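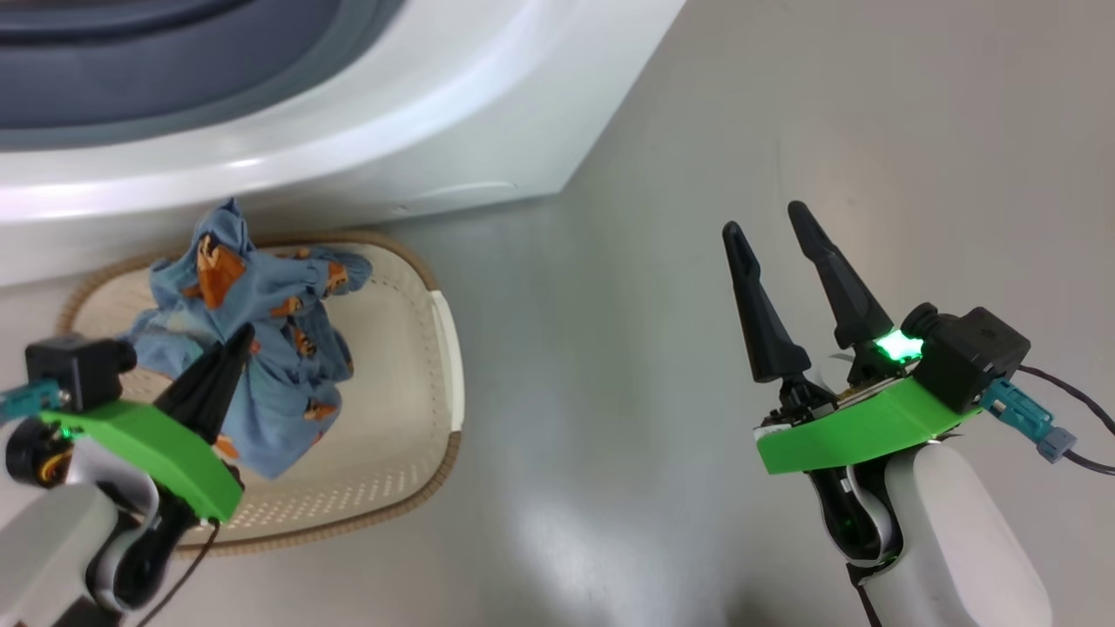

Vutbridge — Teleoperation Cell 8, laundry task
Pre-session inspection checklist with comments
Date: May 22, 2024
Inspected by: Ourania Gavalas
Operator on shift: Hongmei Shen
Countersigned: Enikő Takács

Scope: both follower arms, both grippers, wrist cameras, operator station, work area at the washing machine. Task taught by remote control: garment from basket to drum, garment from drum to basket. Complete all items with arm power off unless marked (P).

Key: OK / ADV (advisory, may run) / FAIL (do not run)

1. Work area

1.1 Floor clean, no detergent residue. OK
1.2 Washing machine unplugged at the wall, water supply closed. OK
Comment: plug tagged and bagged. The tag from the previous inspection was unreadable and has been replaced.
1.3 Machine door moves freely through its full travel. ADV
Comment: slight resistance in the last part of the opening movement. Operators tend to push through this with the wrist, and the arm controller logs it as a soft contact. Open the door by hand before the session until the hinge has been looked at.
1.4 Door seal free of cuts, no loose lip. OK
1.5 Basket in position, rim undamaged. OK
Comment: perforated basket retained for this task. A fingertip can enter a hole if the operator presses down through a thin garment. Approach the cloth from above and close before touching the base.
1.6 Garments checked for pins, buttons under tension, drawstrings. OK
Comment: elasticated cuffs are permitted. Do not pull a cuff against the rim — release and take a new grip on the body of the garment.
1.7 Exclusion line on floor visible and unbroken. ADV
Comment: tape lifting at the corner nearest the operator station. L. Fülöp to relay.

2. Arms and grippers

2.1 Base bolts at marked torque line, left and right. OK
2.2 Joint covers seated. OK
2.3 Finger screws tight, fingers free of cracks. OK
Comment: right-hand pair replaced after 139 sessions. Old pair kept for comparison, wear confined to the tips.
2.4 Green mounting plates: no cracks at the screw holes. OK
2.5 Cables at the wrist have slack through full rotation. ADV
Comment: left side is acceptable but has the smaller margin. With the gripper low in the basket, the cable can pass over the rim. Operator to check the left cable before each lift. A second clip has been requested from Kozma.
2.6 (P) Grippers open and close fully from the leader handles, no delay noticeable to the operator. OK
2.7 (P) Grip force limit set to 30 per cent. OK
Comment: found at 29 on arrival, corrected. The value had been typed in by hand. Load it from the stored task file in future.

3. Wrist cameras

3.1 Modules secure on brackets, both sides. OK
3.2 Connectors fully seated. OK
Comment: push home with the thumb and check by eye. Do not rely on the status light alone, as a half-seated connector can still supply power.
3.3 (P) Left and right feeds shown on the correct side of the operator's screen. OK
3.4 (P) Lenses clean, no lint. OK
Comment: lint builds up quickly with towels. Wipe at every break.

4. Operator station

4.1 Emergency stop within reach of the seated operator. OK
4.2 (P) Emergency stop tested from the station and from the wall. OK
Comment: arms held position on both tests with no visible sag. Cloth in a closed gripper stays gripped after a stop. It must be freed with the manual release, never pulled out.
4.3 (P) Foot pedal: arms follow only while pressed. OK
4.4 (P) Leader and follower poses matched before engagement. OK
Comment: H. Shen reports that the software will engage with a small mismatch and the follower then moves to catch up. Confirmed at low speed. Keep grippers outside the drum when engaging. Reported to Curnus under the support contract, reply awaited.
4.5 Second person present for all powered work. OK

5. Hand guiding (joint drives released, arm moved by hand)

5.1 Speed limit active. OK
5.2 Hands on the forearm grip areas only. ADV
Comment: one trainee from Stakville was guiding by the camera bracket. Corrected at the time. The bracket is not a handle and the camera will need recalibrating if it shifts.
5.3 No hand guiding inside the drum. OK

Result: cell released for use with four advisories (1.3, 1.7, 2.5, 5.2). No fails.

Actions
1.3 Hinge to be inspected — H. Kneath
1.7 Tape to be relaid — L. Fülöp
2.5 Cable clip, left wrist — O. Gavalas, on delivery
5.2 Add grip areas to trainee briefing — E. Takács

Repeat section 2 after any collision, whether or not the arm reports a fault.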